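Home | Stories | Film | Contact

I was the last to leave the Volline the night we screened Alcides Caldeira's lost picture. It seats 142 and we'd let in a few more, all there to remember him. Nesrin cried through the titles, and old Cledwyn Pumphrey slept - mouth open - until the reel jumped.

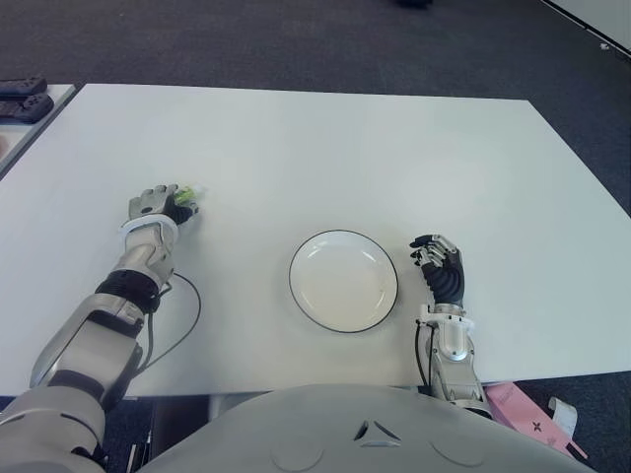
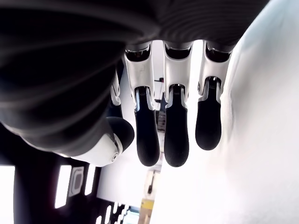
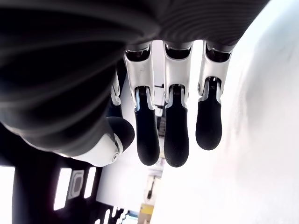
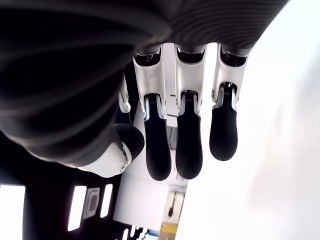 Alcides had left me the final scene in a tin, with a note saying not before midnight. So I laced it up and sat in row five, alone. There he was, young, at a big white table like the one in the first picture, dealing cards to an empty chair. He looked straight out at me and dealt another hand. I went down the aisle, feeling daft, and said, "Go on, then, what's trumps?"

"Hearts," said the speakers.

12 shares | 5 comments
Last updated: July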